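Do Reheating Labels Tell You Anything? A Term Project on Microwave Directions
Submitted Friday, June 27, 2025
Department of Household Science, Orkham College

1. Why we picked this

Every frozen meal sold in Orkham has a time printed on the back, and most people we know ignore it. We wanted to find out if the printed time is worth following. Our adviser hoped we would end up with a better label. We didn't, and I doubt anyone could with the kind of data a student group can collect.

2. What we did

We sent a short survey to the three dorms on Lonitz Street in November and got 336 usable replies. After that we heated 29 meals, all from the Pace range because the store near campus stocks little else. Each meal was heated for the printed time, left for one minute, and checked with a probe thermometer in the middle and at one corner. Our target was 165 degrees Fahrenheit at both points.

3. The survey

Most people said they "usually" read the directions. I don't put much weight on that. We asked the same people what the stand time on their last meal was, and very few could give any answer at all. Either they read the label and forgot it, or they told us what they thought a food survey wanted to hear. The question was also badly worded. "Usually" can mean anything, and we should have asked about the last meal only.

4. The heating tests

Of the 29 meals, 13 missed the target at one point or both. That sounds bad for the label. But the printed times assume a certain wattage, and the older oven in the Grendbridge building has no wattage marked on it that we could find. We tried to work it out by heating a measured amount of water and got a different result each time, so we gave up on that and simply wrote "unknown" in the table.

Rice dishes did worst in the corners, which surprised us. Pasta was all over the place. We stirred 5 of the meals halfway through even though the label didn't ask for it, and those came out more even - but 5 meals is too few to build advice on, and we had picked them ourselves.

There is also the matter of dials. A printed time of four and a half minutes means little on an oven where you turn a knob and guess where the half is. Two of us set the same knob to the "same" time and ended up well apart on a stopwatch. 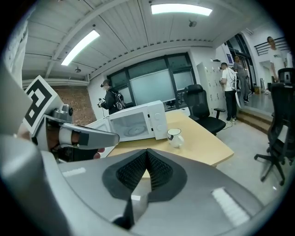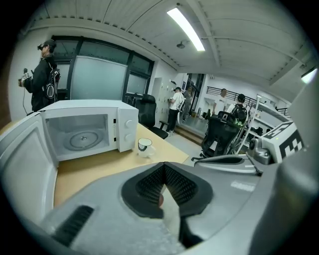
Fig. 1 and 2. Second picture: white microwave with two round dials, door open, mug on the table beside it.

5. What we would do differently

Use one oven with a known wattage, buy more than one brand, and drop the survey or rewrite it from scratch. The full temperature table is in Appendix B.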